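Getting rid of an old computer: your questions answered
Wednesday, May 26, 2021
By the Brolthorpe Reuse Shop

We get the same questions at the counter most weeks, so we have put the answers in one place. They apply to desktop computers and laptops from households in Brolthorpe and the villages. Businesses should ring us first. 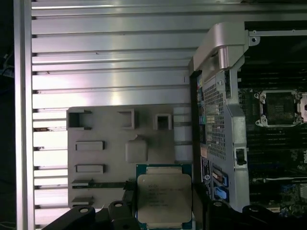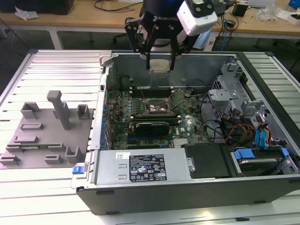 Do you take computers that don't work?
Yes. A machine that won't switch on may still have good memory, a good power supply or a usable case. Tell us what is wrong with it if you know. A note taped to the lid will do.

Is there a charge?
Not for computers, laptops, keyboards, mice or flat screens. We charge £15 for each old glass-tube monitor, as we have to pay to have them taken away. Printers are free if they are complete and have no loose toner in them.

How old is too old?
We don't have a firm limit. In practice a desktop more than 13 years old will almost always be broken down for parts and metal. If you would be upset to see it taken apart, try to find it a home yourself first.

What should I do before I bring it in?
Copy off anything you want to keep. Photos are what people forget most often, and the second most often is the email address book. Once you have your copy, open a few of the files on another computer to check they are all right. Then sign out of any accounts, including the one you use to buy music or programs, as some of them only allow a set number of machines.

Will you wipe the hard drive?
Yes. Every drive is either wiped with software or, if it is faulty, drilled and sent for scrap. We can't give you a certificate on the spot. If you want one, ask when you hand the computer over and we will post it, usually within a fortnight.

Can I take the drive out and keep it?
You can, and plenty of people do. Switch off, unplug the mains lead and hold the power button in for a few seconds. On most desktops the side panel slides back after you undo two screws or pull a catch. The drive has two cables going to it – a flat narrow data cable and a wider power one. Pull on the plugs and leave the wires alone. Put the panel back on before you bring the case to us, as loose ones get lost in the van.

Laptops vary a lot. Some have a small hatch underneath, and others need the whole base off. If the battery looks swollen, stop and bring it in as it is. Tell us at the door, and don't leave it in the drop-off cage.

Do you need the cables and discs?
Mains leads and laptop chargers, yes please. A laptop without its charger takes us much longer to test. We don't need manuals or old program discs.

Where do the computers go?
Working ones are cleaned, given a fresh system and sold in the shop or passed to local schools and clubs. Last year we took in 1319 items of computer equipment, and 400 of them went out again in working order. The rest was stripped for parts or recycled.

Can I buy parts from you?
Yes, when we have them. Memory, graphics cards and power supplies are kept in drawers behind the counter. Parts come with a 15-day exchange. Bring your old part with you or write down the numbers on it – the make of computer alone isn't enough to match memory.

Do you collect?
We stopped collecting single items in April. We can still collect if you have a car-load or more, or if you can't get to us because of illness or disability.

What is Beto?
Beto is the booking page on our website. You need it for collections and for dropping off more than five items. For anything smaller, just turn up during opening hours.

Do you repair computers for customers?
Only simple jobs such as fitting memory or swapping a drive. We don't do screens or water damage.

Related questions
What can go in the small electricals bin?
Recycling batteries and chargers safely
Donating furniture: fire labels explained
Shop opening hours and parking

Contact us | © 2021 Brolthorpe Reuse Shop | Back to top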